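Convocatoria: coordinación de actividades para un centro infantil de tiempo libre

La asociación Hayashi abre un puesto de coordinación de actividades en su centro de Plondton, donde atendemos a niños de primaria por las tardes y durante las vacaciones escolares. El contrato empieza en septiembre, es a jornada parcial y dura hasta el final del curso.

La persona elegida preparará el programa semanal, repartirá las salas, hablará con las familias a la hora de recogida y acompañará las salidas. También llevará el registro de asistencia y el pedido de material — esto último una vez por trimestre.
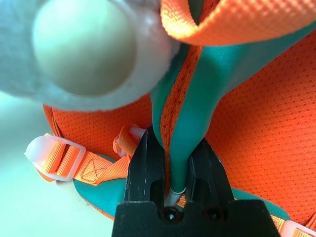
¿Hace falta titulación universitaria para presentarse?
Basta con el título de monitor de tiempo libre y un curso completo de experiencia con grupos de primaria. El grado en Magisterio o Educación Social se valora en la segunda fase.

Requisitos

Título de monitor de tiempo libre o equivalente.
Certificado negativo de delitos de naturaleza sexual, que se entregará antes de la firma.
Castellano fluido. Otros idiomas suman, pero no son obligatorios.
Disponibilidad de tardes y de seis semanas en verano.

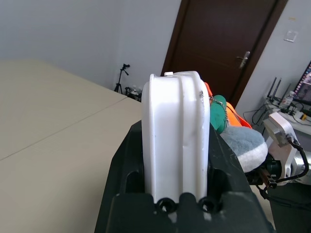
Pieza de plástico blanco con acanaladuras verticales.

Condiciones

El salario es de 380 euros brutos a la semana, con alta en la Seguridad Social desde el primer día. Las salidas de jornada completa se compensan con horas libres dentro del mismo mes. La formación en primeros auxilios corre a cargo de la asociación y se hace en horario de trabajo.

El centro lleva además el taller de danza Trolodance, que tiene su propio profesorado. La coordinación solo se ocupa de los horarios y de las inscripciones.

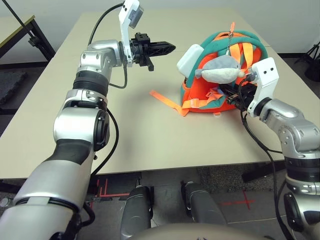 Mochila sobre una mesa de color beige claro.

Cómo presentarse

Hay que enviar currículum y una carta de una página como máximo por el portal Ullance, con la referencia 2593. En la carta interesa leer una actividad que se haya llevado a cabo con un grupo: edad, duración, materiales y qué se cambiaría. No se admiten candidaturas en papel.
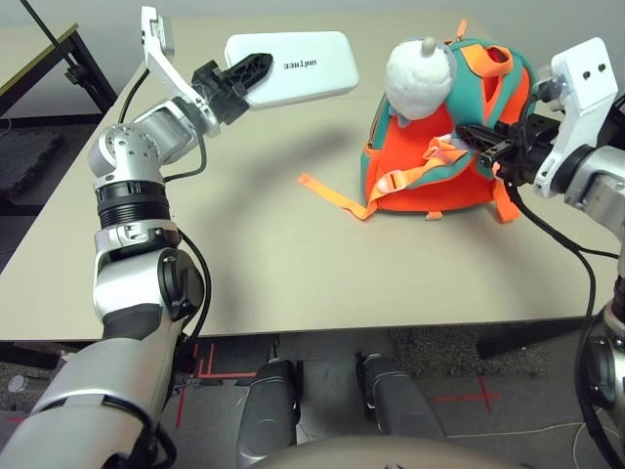

Mochila infantil naranja y verde azulado, con cabeza de peluche blanca.

Las entrevistas serán presenciales, en Plondton. A quienes pasen a la segunda fase se les pedirá preparar una sesión corta — unos 20 minutos — para un grupo mixto de edades. Se avisará del resultado por correo a todas las candidaturas, y las no seleccionadas quedarán en bolsa hasta enero salvo que se pida lo contrario.

Publicado el 18 de julio de 2024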